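Wanted: people to help us work out why our table-laying arms keep letting go

February, by Heloísa Nogueira
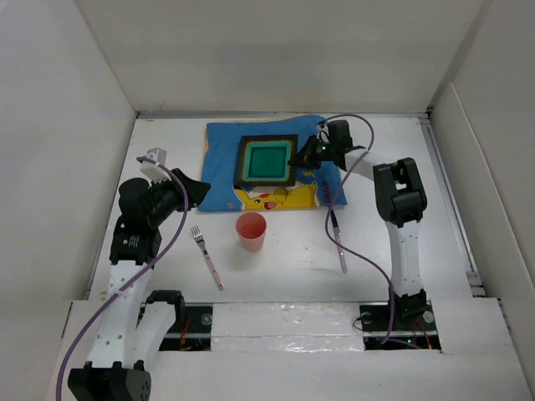
Do I need to know anything about robots to take part?
Not a thing, we'd be just as happy with someone who has laid a lot of tables and is a bit fussy about it.

So, what happened. I run the two-arm bench at Joleck, in the Hultadton building, and for most of the winter it was going nicely. Then we put in a new grip setting and the right arm started opening its fingers halfway through a lift. No warning, no error on the screen, just a dish going down on the table from a height it shouldn't. We logged 27 drops before I pulled the plug on the whole thing (Ghislain Li had been asking me to for days, and he was right). On one of them the arm carried on moving after the stop button was pressed, only for a moment, but that's the one that bothers me. A safety stop has to stop things!

Marcelino Mateos has since rewired the stop circuit and it's been tested every morning. The drops are still with us, though fewer, and I want fresh eyes on them.

I'm looking for 10 people to come in for 2 hours each. You'd set out a place the way you would at home – towel down, dish on top, cup, fork and knife near it – then step back behind the yellow line and watch the arms have a go at moving the pieces. When a grip goes wrong you tell us what you saw, in your own words, and we match it against the motor logs. You won't be asked to touch the arms or put your hands in while they're powered, ever. If you see one of us do it, shout.

You need to be over 18, fine with standing for a bit and all right with sudden clatters. Long hair tied back please, and no dangly sleeves or lanyards. Sessions start at 9.30 or 2 o'clock, we pay 51 pounds per session plus bus fare, and there's decent coffee.

To put your name down, ring the Joleck front desk and ask for Adoración Carretero, or leave a note for her at reception. Tell her which start time suits, and whether you're left-handed, as I'd love a few of you.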